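Sorting room at Troltitz to reopen on Monday with more table space

The parcel and donations room at the Troltitz community hall will reopen on Monday morning after two weeks of work on the floor and a change in how goods are laid out for sorting.

The room takes in household items, clothing and small goods from across the district and passes them on to families, schools and two charity shops. It handled 2,104 items in the three months to the end of July, up from 1,464 in the same period last year. Staff said the old arrangement, with shelves along three walls and a narrow bench down the middle, could no longer cope.

"We were putting things on the floor by ten in the morning," said Zohreh Bakhtiari, who manages the room. "Once that happens you are walking round bags all day and things get missed."

Most of the shelving has now been moved into the corridor store. The floor has been relaid in grey, and the bench has gone. Sorting will be done on white tables with rounded corners, with trays and bins at the ends so that whoever is working there can reach them without getting up.

The system is a simple one. Items come out of the bag one at a time and go on the table. Anything that can be passed on goes into a blue tray. Anything that is torn, stained or missing a part goes into a cream bin, and from there to the recycling firm Nouri, which collects twice a week. Items that cannot be decided on the spot stay on the table until the end of the session, when a second person looks at them.

Ms Bakhtiari said the last group was larger than people might expect. In one week in June the room set aside 169 items as undecided, many of them soft goods that had been squashed at the bottom of a bag and had to be opened out before anyone could tell what they were.

"Gloves, single socks, bits of packing cloth, a hat that looks like a duster," she said. "You have to pick it up and look at it. We had a christening bonnet go in with the rags last year and the family came back for it. We did find it, but it took most of an afternoon."

The tables were bought second-hand from the Sarnov furniture store, which closed its Troltitz branch in the spring. They have a smooth, matte top that can be wiped down between bags, and the pale surface was chosen so that small items show up against it. The old bench was dark brown and had a gap along the back edge - a number of buttons, hair clips and one door key were recovered from behind it when it was taken out.

The work was paid for out of the hall's repairs budget, with a further sum from the Bravo supermarket's local fund. The hall has not said what the total cost was, but confirmed that hire charges for the other rooms will stay the same until next year.
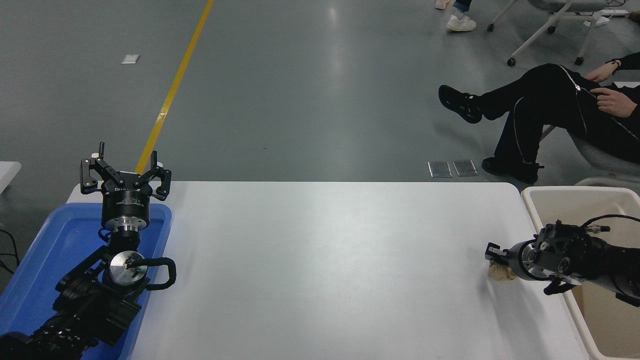
A sorting table at Troltitz, with the blue tray at one end and the cream bin at the other.

Opening hours will change slightly. The room will take donations from 9.30am to 1pm on weekdays, half an hour longer than before. The Saturday session is suspended until October while the corridor store is fitted with doors.

Donors are asked to keep bags to a size that one person can lift, and to tie pairs of shoes together by the laces. Glass and crockery should be wrapped and marked on the outside. The room cannot accept mattresses, car seats, paint or anything with a plug, though electrical goods can still be taken to the council site on the ring road.

There is a small backlog to clear first. Nearly 16 bags were left in the porch while the room was shut, in spite of a notice on the door, and these will be sorted before new donations are put out. Anyone who left a bag there by mistake can ask at the hall office during opening hours and should be ready to say what was in it.

The side entrance is the one to use from Monday. The front steps will stay closed until the handrail has been replaced.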